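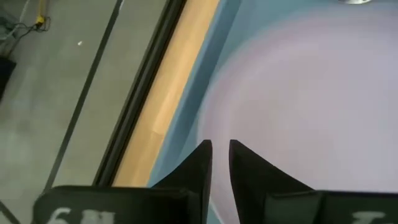 Too many plates are too pale for the table they stand on, one respondent from Zoltow wrote in the free comment field, and older guests then do not see well where the plate ends. The remark was repeated in other words by several households, and it led us to treat the contrast between a round object and its ground as a separate question.

4.2 Contrast at the rim

Figure 3. A pale lilac disc on a muted blue-gray surface, with a light tan wooden strip along one side of the surface.

The combination in Figure 3 belongs to the group which we call "low to middle contrast". The disc is very light and the ground is darker, but both colors are cool and have little strength. The faint pinkish rim on the left side fades into the color next to it. The wooden strip is the only warm color near the disc, and in our coding it is counted as a border of the ground and does not belong to the ground itself.

The household survey was carried out in Zoltow and Innes and gave 267 usable answers. Of these, 99 mentioned the color of the table or of the cloth without being asked for it. Most of them were satisfied with a white plate on dark wood. The answers were more divided for pastel plates on gray or blue cloth. Some persons found this pairing restful, and others said that they put the cup down too near to the rim because they judged the rim wrongly.

In the Viden catalog, which lists 2296 items of tableware, we could assign a main color to 900. For the remaining items the color name was missing or was too general ("natural", "soft"). The Flasano catalog uses its own color names, and we translated these by hand into our scale. The word "lilac" made difficulties in this step, as it is used there both for a whitish tone and for a quite strong violet. We placed such items by their sample card and not by their name.

A limit of our method is that the light of the room was not recorded. Under a warm lamp in the evening a pale lilac can look almost white, and the difference to a blue-gray cloth may then become larger than by day. The coding in Table 5 should be read with this in mind.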